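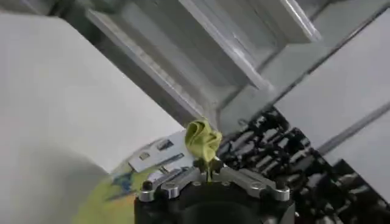
23 January 2024

Second day with the Fostach kit at Sandthorpe. Got in before eight, made coffee, read over yesterday's notes and found I couldn't make out half of them, so I am writing this one up the same evening while I still remember what happened.

The question I was sent with is a simple one. Undside wants two thousand a month for the kit on a one-year lease, and our laundry wants to know if it can fold soft goods well enough to take the dull part of the folding off our evening shift. I have to give an answer by the end of the week. So far I have an opinion about the grippers, a headache from the software, and not much of an answer.

Morning was setup. The arms keep their home position overnight, but the kit asks you to confirm the table height every time it starts. You do this by bringing each gripper down until it touches, pressing a button on the screen, and moving on to the next spot. It isn't hard. It is slow, and when I pressed the button too early on the left side I had to begin again from the first spot. The manual says you can load the values from the day before. I could not find where. I wrote to Undside support and had an answer before lunch, which was to update the control program. After the update the menu item was there. One point for support, one off for sending out a kit with an old program on it.

After that, single picks. You drop a cloth on the table in a heap and the kit tries to take hold of it and lift it. I like this test since it is the part every folding machine I have looked at is bad at. The feeder machine we saw in September needed a person to find two corners and clip them in by hand, and if a person has to find the corners then you may as well let the person fold.

The jaw tips on the Fostach are small, and on thin cloth that works out well. They take a narrow pinch and hold it. On thick cloth they take the same narrow pinch and get one layer out of two. I tried a bath towel from our own stock and it came up by the loops, hung there, and dropped. Tried again with the grip force set higher. Same result, and the towel had a mark on it. Undside sells a wider tip for towels. It is not in the lease price.

Ran 194 picks in all before I stopped, thin cloths and mixed. 160 held long enough to be lifted clear and set down again. I am writing those down as they came and will not try to make a percentage look better or worse than it is. Most of the misses were one of two kinds. Either the jaws closed above the cloth, or they caught a fold that slid out when the arm moved. The first kind got less common after I redid the table height, so some of that was my own doing.
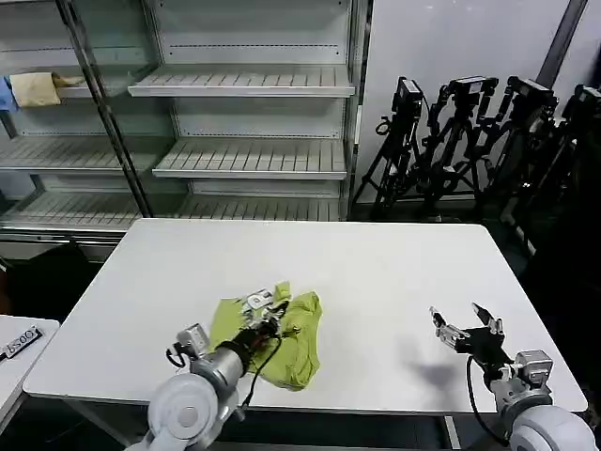
Can one person look after the kit and do other work at the same time?
Only if the other work is close by and can be dropped at any moment. When a pick fails the kit tries again by itself, and after the third failure it stops and waits for someone to press a button. There is a beep, which you would never hear over our dryers.

I asked Undside if the beep could be swapped for a light. They have a relay output on the control box for it, so we could wire one in ourselves. Note to ask our electrician what that would cost. Also note to ask if the relay can drive the old lamp on line two, which has not had a job in years.

Lunch was a cheese sandwich in the car. It was too cold to walk anywhere and the place across the road is closed on Tuesdays.

The afternoon was for folding. The kit comes with a set of fold programs, and you can also record your own by leading the arms through the motion. I tried the supplied ones first. The lengthwise fold is decent. Both arms take hold at the ends, pull until the cloth is taut, and lay it over. When the two grips are at the same height the edges come out fairly even. When one grip is lower, the whole fold comes out slanted and there is no step in the program that checks for it. It just carries on to the next fold with great confidence and makes the slant worse.

Recording my own fold was more work than I expected and also the best part of the day. It took nine tries. The early ones were bad in ways I could see while I was doing them: I let one arm lead the other, or I lifted too high and the cloth swung. By the end I had a fold I would not be ashamed to hand over the counter. The saved program can be renamed and copied to another kit, according to the manual. I gave it a name I will regret and saved it.

What it does not do is adjust. If the cloth is put down turned from how it was when I recorded, the kit finds the cloth all right but then makes my motions in the wrong direction. You need the extra package for that, the one Undside calls adaptive, and it was not switched on for our trial. I have asked for it. I think it is odd to send someone a trial without the one part that would decide the matter, and I said so in my message, politely.

Around three I sent my notes so far to Grewal, the outfit that has been running the same kit for longer than we have even been thinking about it, and asked if I was missing anything. 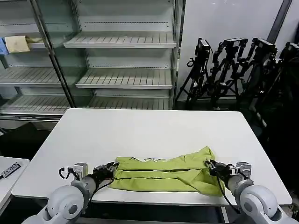 Grewal wrote back that I was being too hard on the grip and too easy on the cables. Their first months went fine until a cable got caught under a gripper during a fold and pulled its plug half out, and after that they had dropouts for a week before anyone found the cause. They now tie every cable back along the arm with soft straps and check them at the start of a shift. They also said to ask for the wider tips for free, and that Undside will agree if you ask before signing.

That was more useful than anything in the brochure. I spent the next half hour on the cables. I don't have soft straps, so I made do with tape and kept the tape away from the joints. Then I ran my recorded fold again to make sure I had not changed anything. It ran the same. I will buy proper straps tomorrow morning, there is a hardware store on the way in.

I also asked Grewal what they do with items the kit won't fold. They have a bin. Everything that fails goes in the bin and a person does it at the end of the shift. It sounds like a poor answer but I think it is the right one for us too. Our evening people would take a bin of odd ones over a whole rack of plain ones. The trouble is that the kit does not have a bin step in the supplied programs, so somebody would have to record it.

Last thing in the day was bags. We do a fair amount of drawstring bags and tote bags for the hotels, and they are a pain to fold by hand because of the two layers. I was not hopeful. The kit can press down on one side with one gripper while the other does the moving, and pressing turns out to help with two-layer goods more than pinching does. It stops the bottom layer from walking. The first few came out crooked. The later ones were flat enough to stack, though I would still want a person to straighten the pile.

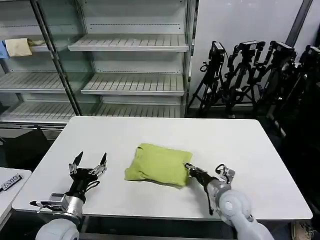 Bag folded over on itself, right gripper at the edge.

Shut down at half past five. The shutdown is quick, which I was glad of. You send both arms home, wait for the screen to say so, and switch off at the control box.

Where I am tonight, in no good order. The hardware seems sound and I have not had a fault that was not down to me or the old program. The price is high for what is in the base lease. Towels are out without the wider tips, and towels are more than half of what we fold, so the tips have to be in the deal or there is no deal. Thin goods and bags look possible. The speed I have not measured yet. It felt slow beside a good folder and fine beside me.

For tomorrow:
Straps for the cables.
Ask again about the adaptive package, by phone this time.
Time a run of plain cloths with a clock and write down start and stop.
Bring pillowcases. I keep forgetting pillowcases and they are the next biggest thing after towels.
Find out if the lease covers a replacement arm or only repair.

Roads were icy on the way back and I drove slowly. Had soup. Message from Undside at eight saying the adaptive package can be switched on remotely tomorrow at ten, so I need to have the table heights done before then.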